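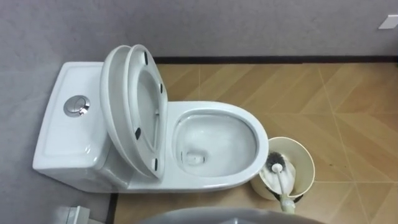 Please tell me you got to see the casting hall, one of our readers wrote under the spring program, and did they let you touch the clay? Yes to the casting hall, and yes, a little, to the clay. Stitora has been making bathroom china in Trovgate for longer than most of us have been making lopsided mugs, and we finally got in on an open day in January.

It's a 50 minute drive from Voklow if you take the river road through Gil. The tour starts at 2 p.m. sharp, so we ate our sandwiches in the parking lot with the heater running.

First stop was the slip house, a huge dim room that smells exactly like our own studio (wet cellar, pennies) only much more so. The slip goes round in big tanks all day and night. It's far thinner than I expected, closer to cream than to pancake batter, and our guide let us dip a finger. Gritty! It dried to a pale crust before we'd reached the next door.

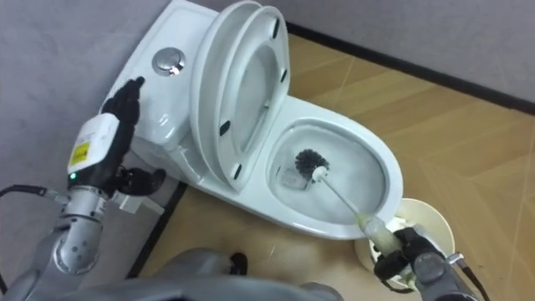

Voklow Pottery Club: Outings

Casting was the part I'd come for. The slip is poured into plaster molds, the plaster drinks up the water, and a wall of clay builds up against it until the rest can be drained off. Same as we do with our little jugs, but imagine trying it with a closed rim and a curved trap inside. The bowl and rim come out of separate molds and get stuck together with more slip while they're still leather hard, and the seams are sponged by hand. I could have watched the sponging all afternoon. One quick turn of the wrist and the line was gone.

Everything shrinks in the drying room and shrinks again in the fire, so the raw pieces look enormous, like furniture for giants. Cracks are found by brushing on kerosene and watching for a dark line. A few of us are going to try that on greenware at home, outdoors and well away from the kiln.

Glaze is sprayed in booths behind a water curtain. The house white is simply called 956, and no, they wouldn't give us the recipe, though we did ask more than once.

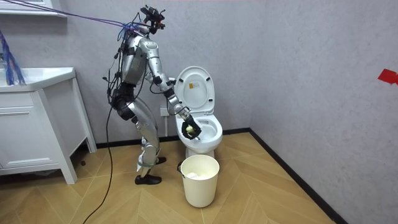

After the booths you walk along the tunnel kiln, some 300 feet of it, with the cars creeping through so slowly that you have to line one up with a bolt on the wall to be sure it's moving. It never goes out between holidays. For anyone used to sitting up with a cone pack and a flashlight, it's a wonderful thing to stand next to, and very welcome in January.

The seconds shop is by the exit. I bought soap dishes and a tile with a pinhole in it that I like better than the perfect ones. Wear closed shoes, bring a sweater for the slip house, and leave room in the trunk.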